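January, 6:40 a.m.

Water meter read 2,106 before anyone was up. No draw overnight, so the toilet valve I replaced is holding. The leak is somewhere on the outside line.

## Pressure

Closed the house stop and put the gauge on the yard tap. Lost 2 psi in 30 minutes. Repeated with the Andeck fitting retightened, same result. The pipe to the shed is the older section and I have no drawing of it. Begoñe Soler thinks it bends toward the Jostthorpe side, under the pear tree.

Wrote the readings up at the table before lunch. Phone on the table with the cola, gauge app still refusing to export. 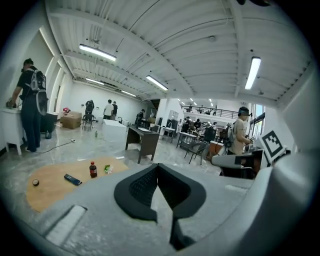
## Parts

- Arnbridge wants over 200 for a full coil and will not cut one. Diễm Ninh has an offcut that may be long enough.
- Two compression couplings, 25 mm. Check the inserts match the wall thickness.
- Rent the narrow spade again.

## Tomorrow

Dig the first test hole at the shed end, knee deep. Read the meter before and after. Stop tap stays closed overnight, kettle filled.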